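Re: [handling-users] Troltent hand-held gripper kit, anyone using it?
From: Folke Rustad
Date: 7 October 2022

Edeltraud Prantl wrote:
> We pack garments and textile samples at Josedholm and are looking at
> the Troltent kit for recording demonstrations by hand. The sales
> people at Jastberg say two people can be trained in a morning. Has
> anyone here used it on soft goods in plastic bags? We have plenty of
> experience with cartons and none with bags. I would also like to know
> what the fingertips are like after some weeks of use.

Edeltraud,

We have had two pairs on trial at Rønning since the end of summer, so I can answer most of this.

Training first. A morning is fair for learning to hold the grippers and start and stop a recording. It took our people a few more days before the recordings were good enough to keep. The usual fault was moving too fast on the approach. The second was closing the fingers before they were down on the bag, which pushes it away across the table.

Bags are harder than cartons. The plastic slides on a smooth tabletop and the contents move inside it. We got the best results by taking the bag at a corner or along one end, where there is some spare plastic, and bringing the other gripper in low. A grip on the middle of a full bag tends to slip off. We recorded 800 bag picks and kept 600 of them. I have no figure for cartons to set against that, as we did those with an older kit.

Two from our sessions with the blue bags, both with the yellow tips: 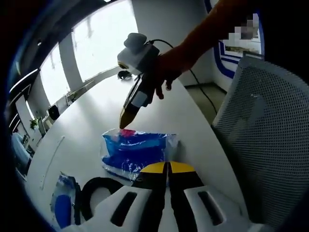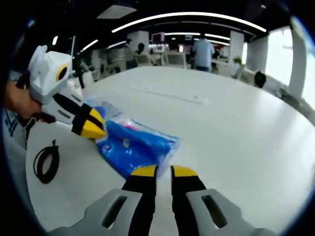 Isla Munro wrote to me off list, and says I may pass it on, that her site had the same trouble with slipping and got past it by letting some air out of the bags before recording. She also found the yellow tips went smooth sooner on plastic than on cardboard, and she now changes them every 40 hours of use. I would go by her number before mine. We are still on our first set and they have lost a little grip, but we don't run every day.

On the rest of the kit:

The weight is all right for an hour. After that people begin to rest their wrists on the table and you can see it in the data. We switch operators on the hour.

The cables are the part I like least. Plan where they go before you place the table and the chairs. Jastberg will supply longer ones if you ask when you order, but they are not on the price list.

The software does what the manual says. Export is slow. A batch of 223 recordings took most of an afternoon on the laptop we were using, and a faster machine helped only a little. Version two is supposed to fix this. I have not been given a date.

Support has been good. I had one gripper with a sticking trigger and they sent a replacement without asking for the old one first.

For price you will have to ask for a quote. Ours was for a trial and would not tell you much. Ask whether spare tips are included, since they were in our quote but not in the one Kerstin Lie got.

If your bags are mostly flat and not overfilled I think it will do the job. For thick knitwear I would ask for a loan pair and try it on your own stock before signing.

Folke

--
handling-users mailing list
To leave the list, send a blank message with "unsubscribe" as the subject.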